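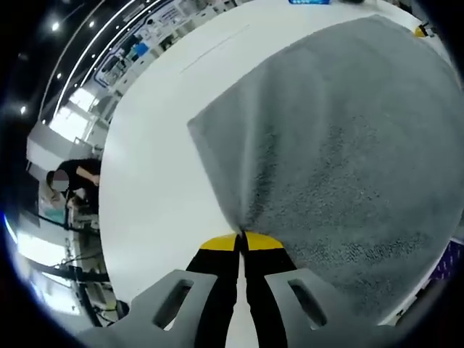

The gray one, by its corner, on the white table.

Okay, so I have been waiting weeks to write the towel post. I mentioned it back in March, when I said I was going to sort out the linen closet "soon," and three of you wrote to ask how it went, so clearly there are other people out there who care about towels as much as I do. Hello! You are my people.

First, the closet. When we moved into the house on Wimham I inherited a linen closet with four deep shelves and a door that only opens most of the way, and for two years I just pushed things into it. Bath towels at the front, beach towels on top of them, the fitted sheets in a sort of nest, and at the very back a layer of washcloths from our first apartment that I hadn't seen since the move. Every time I wanted a hand towel I pulled one out from the middle of a stack and the stack came with it.

So one morning I took everything out. I mean everything, down to the shelf paper (which was brown and had little teapots on it and went straight in the trash). I spread it all over the bed and the hallway floor and then I had to step over it for the rest of the day, but oh, it felt good to see those empty shelves.

I made a keep pile, a rag pile and a pile for the animal shelter. The shelter on Evangelista is always happy to get old towels as long as they don't have holes big enough for a paw to get stuck in, so call yours and ask what they take. The rag pile was mostly bleach casualties. The keep pile was smaller than I thought it would be, and heavily gray. I seem to have bought gray towels at every stage of my adult life without noticing.

I love them, though! The good gray ones are the thick terry kind with the smooth woven band near the end, and I want to talk about that band for a minute, as it has caused me a lot of grief over the years. It doesn't have any loops in it, so it shrinks differently from the rest of the towel. If you dry the towel too hot the band pulls in and the end goes all wavy, and then it never folds square again. I have rescued a few by tugging the band out flat with both hands while the towel is still damp, going along a bit at a time, and then laying it over the rack. Two or three washes of doing that and it calms down. Not perfect, but it will lie flat in a stack.

Now, washing. I had let mine get stiff, the kind of stiff where you could lean one against a wall. My friend Lilibeth Salazar took one look at my laundry shelf and pointed at the fabric softener, and I argued with her for a while, and she was right. It coats the loops and they stop drinking up water. I quit using it, washed the whole keep pile once with half the detergent I normally use and a cup of white vinegar in the rinse, and then dried them on medium with nothing else in the drum. The first load came out so much fluffier that I went and got the bathroom towels off their hooks and did those too. (Please don't ever put vinegar in with bleach. I know you know. I'm saying it anyway.)

The other thing I changed is shaking. You take the towel out of the washer, hold it by two corners and snap it hard a few times before it goes in the dryer. It stands the loops back up, and it's very satisfying if you've had a long day. Watch the light fixture.

On to folding, my favorite part.

I used to fold on the couch with the TV on, and everything came out slightly trapezoidal. What I do these days is use a flat table, a pale one if I can get it, where you can see the edges of the towel properly. White is great for dark and gray towels. You can tell right away if one side is running off at an angle.

My fold for bath towels goes like this. Lay it out flat with the long side toward you and smooth it from the middle outward with your forearm (the whole forearm, not your fingertips, you get the wrinkles out in one sweep). Take a corner, just the very corner, a small pinch of it, and bring it to its partner. Then do the other one. Tug gently on both so the edge is straight before you let go. Everything depends on that first edge. If it's off by an inch there, you will be off by two by the time you're done, and no amount of patting will fix it.

Then you fold in thirds the long way, and smooth again. Then in half, and in half again if your shelves are shallow. The smooth band should end up tucked inside, where any waviness is hidden, and the fat rounded fold is what faces you when you open the closet door. That's the whole hotel look, right there, it's just the round side facing out.

Hand towels are the same except I skip the last fold. Washcloths I do in half and then roll, and I stand the rolls up in a bin. I tried stacking them flat for about a week and they slid everywhere.

Things I tried that didn't work for me:

Rolling the bath towels. So pretty in photos! But mine are thick and the rolls came undone, and I could only fit a few per shelf before they started escaping off the front.

Filing them upright like books. Fine for dish towels in a drawer. With bath towels they slump over the second you take one out.

Sorting by person. We did this for a month with a shelf for each of us and it fell apart because one of us (me) uses two towels and the other doesn't see why. Sorting by size has worked much better.

A folding board. My sister swears by hers for shirts. For towels it was too small and I ended up folding around it, like wrapping a present with the wrong size box.

For the shelves themselves I put down plain white liner and got two wire bins at Zidon, the housewares place behind the post office, one for washcloths and one for the odds and ends (the hot water bottle, a spare shower curtain liner, the sachets my aunt sends every year). I thought about getting shelf dividers too, but once the folds were square the stacks stood up by themselves. The beach towels moved out to the hall bench, and that freed up the entire top shelf for guest sheets. I can reach them with a step stool, and guests don't come that often.

Dish towels got their own moment. They used to live in the closet with everything else, and I would walk all the way down the hall with wet hands. They're in the kitchen now, second drawer, filed upright, and I feel silly for not doing it ages ago. If you do only one thing after reading this, go and see whether your kitchen towels are in the kitchen.

A few people asked how I keep it up. Mostly by folding right away, while they're still a little warm, as the folds set nicely and you don't have to fight them. I also put clean towels at the bottom of the stack and take from the top, so they all get used evenly. Before that, the same two gray ones were getting washed every few days while the ones underneath stayed like new, and you could see the difference when they sat side by side. One had gone lighter and thinner and the other was still plush.

I've also started a tiny bit of mending. Two of the towels had loose loops hanging down, the kind you're tempted to pull. Don't pull! Snip it level with the rest and it won't run. And where the side hem had started to come apart on one, I just went over it with a zigzag stitch in the closest gray thread I had. It's a bit too blue if you look closely. I can live with it.

The big one I still haven't solved is the fitted sheets. I've watched so many people do the thing where you tuck the corners into each other and lay it down and it turns into a neat rectangle, and mine turns into a pillow. I can get as far as the third corner. Lilibeth says to do it standing up with the seams on the outside, and she's offered to come over and show me, so there will probably be a sheet post at some point, with a lot of exclamation marks or possibly a lot of swearing.

In the meantime I keep opening the closet door just to look. Four shelves, all the round edges facing out, gray, gray, white, gray, that one green one from Laklow I can't part with. If you've got a towel fold you love, put it in the comments, and tell me how deep your shelves are, too. I want to try a few more before I decide on the guest stack.

Filed under: laundry, closets, small projects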